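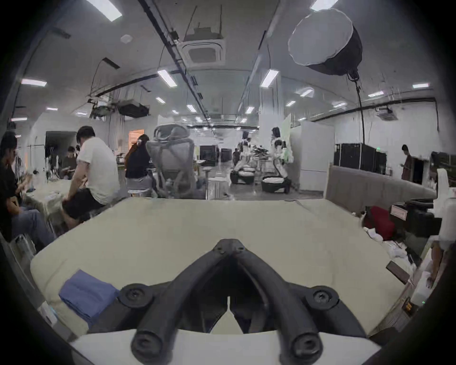

3.2 Collecting the demonstrations

All demonstrations for the cloth tasks were recorded with a hand-held gripper and no robot arm. The operator holds the tool, does the task at a normal pace, and the camera on the tool records what the fingers see. We store the camera stream, the finger opening, and the pose of the tool over time.

The work was done at one end of a shared, open workspace. Other people went on with their own jobs during recording, and we did not ask them to leave or to keep still. A policy trained only against blank walls did badly in our early tests, so we kept the background as it was.

Two operators, Brenda Inskip and Declan Ackroyd, recorded 814 episodes. Each practiced for 60 minutes before any episode was kept. An episode starts with a piece of clothing on the padded surface and ends when the operator lifts the fingers clear of the cloth. Between episodes the garment was picked up and dropped again from waist height, so that no two starts were the same.

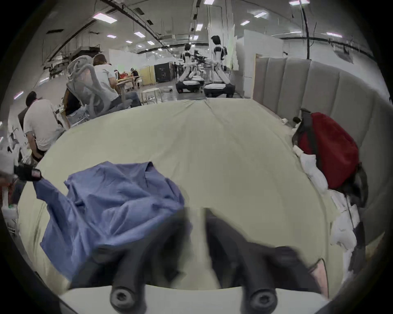 Figure 3. Hand-held gripper over a crumpled blue shirt on a bed with a pale green sheet. A red backpack rests against the headboard.

Objects other than the target garment were allowed to stay on the bed. Operators were told not to touch them unless they blocked a fold - in that case the episode was marked and put in a separate group.

Fast hand motion blurs the camera image and makes the pose estimate drift. We dropped any episode in which tracking was lost for more than 20 consecutive frames. Alvar Løken checked the rest by eye and removed those where the garment slid off the bed or left the view for most of the fold. The remaining episodes were split by garment, not by operator, so that no garment in the test set appears in training. From the training part we drew a smaller set of 390 episodes, called Jeten-S, for the ablations in Section 5.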